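Nitholm Pattern Names

A word list and small text dataset of names for repeating patterns on wallpaper, curtain fabric and wrapping paper, with notes on what people mean when they use them.

Version 5, released 12/4/25
Maintained by Henrike Petersen and Gervásio Barros

What this is

Nitholm Pattern Names collects the everyday words people use when they describe a printed pattern: ditsy, trellis, toile, ogee, all-over, half-drop, and so on. Each entry has a headword, a short definition, one or more spellings, a list of near neighbors, and at least one sentence showing the word in use. The sentences were written by contributors. None were copied from catalogs or shop pages.

The project started as a shared spreadsheet at Nijs, a small print studio, where two people kept ordering the wrong paper from the same supplier. The spreadsheet outgrew its first purpose and was moved here so that other studios could add to it.

The list covers English only. Loanwords such as toile and chinoiserie are kept when English speakers use them in shops and workrooms without translating them.

Files

entries.csv – one row per headword
sentences.csv – example sentences, linked to entries by id
neighbors.csv – pairs of headwords that people mix up
CHANGES.txt – what was added, merged or removed in each version
STYLE.txt – how to write a definition

All files are UTF-8 with commas as separators. Fields that contain a comma are quoted. There is no header row in neighbors.csv, which is an old mistake that too many scripts now depend on.

Fields in entries.csv

id – a short code that never changes, even if the headword does
headword – lower case unless it comes from a name
variants – other spellings, separated by semicolons
group – one of seven groups, see the next section
definition – one sentence, no longer than 200 characters
scale – small, medium, large or any
direction – one-way, two-way, tossed or blank
note – free text, up to 400 characters
added_by – initials

The direction field causes the most questions. One-way means the motifs all have the same top, so the paper can only be hung one way up. Two-way means some motifs point up and some point down. Tossed means they are scattered at many angles. Leave the field blank for stripes, checks and plain textures. If you only have a photo of a folded sample, leave it blank as well and say so in the note.

Groups

Entries are sorted into florals, foliage, animals and insects, geometrics, stripes and checks, pictorials, and textures. A word can belong to one group only. This was a decision made early on and we know it doesn't suit every case. A trellis with roses on it is filed under geometrics if the lattice is what people name first, and under florals if they would call it a rose paper.

Animals and insects is the newest group. Until version 4 these entries were spread between florals and pictorials, mostly because bird and insect papers tend to be sold next to the flowers. Hằng Ung went through both groups in October and pulled out everything where the creature was the main motif. Moth, butterfly, beetle, dragonfly and bee now have their own entries. Butterfly and moth are listed as neighbors, as buyers often use the first word for both.
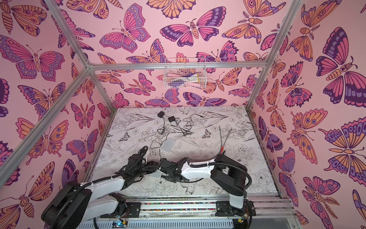 Butterflies and moths in a densely packed design, dark purple outlines on pale pink.

Packed is the word we settled on for a design where the motifs nearly fill the ground. Crowded and busy were both suggested. Busy is still in the list, with a note that it is usually a complaint. Spaced is the opposite of packed, and airy is given as a variant of spaced.

Background color is called the ground throughout, following workroom use. The field for it was dropped in version 3, because the same design is often printed on several grounds and the list is meant to describe patterns and not single products.

How entries are checked

Each new entry is read by two people who did not write it. The first reader checks that the definition makes sense without a picture. The second looks for an existing entry that already covers the same thing. If the readers disagree, the entry goes into CHANGES.txt under "open" and stays out of the main file until the next version.

Digby Tipoki reads most of the geometrics and wrote the definitions for ogee, fretwork and quatrefoil. Eliécer Ñahui looks after stripes and checks, including the long note on the difference between gingham and buffalo check.

Known problems

Scale is a matter of opinion. What a quilter calls large is small to someone who hangs wallpaper. We tried giving sizes in inches and gave up, because contributors working from memory could not supply them.

Textures are thin. There are good entries for grasscloth and linen-look but very little on metallic and flocked papers. Additions are welcome.

Some names are local. Villance stripe and Zilletti dot are names we have only heard inside the Nijs workroom. They are marked "house name" in the note field, and you should probably filter them out if you plan to use the list in a shop search.

A few sentences in sentences.csv use a headword in a sense that the definition does not cover. Most of these involve damask, which people apply to the weave, to the pattern, and to any paper that looks expensive.

Intended use

The list is meant for tagging sample books, writing product descriptions, setting up search filters, and settling small arguments. It has also been used as a spelling list for new staff.

It is not a history of pattern. Definitions describe how the words are used now, and dates and places of origin are left out even where they are well known. Please don't cite it as a source for when a pattern first appeared.

Contributing

Send new words as a plain text file or a spreadsheet row. Include at least one sentence of your own. Before you send a definition, read STYLE.txt, and avoid "a type of pattern that" as an opening – every entry is a type of pattern.

Corrections to existing entries should give the id and the field. If you want to merge two entries, say which id should survive. The other one will be kept as a redirect so that older files still work.

Photos of samples are useful to the readers but are not part of the dataset and are not passed on with it.

License

The text may be copied, changed and used for any purpose, including paid work, as long as the project name stays with it. House names remain in the list with the studio's permission.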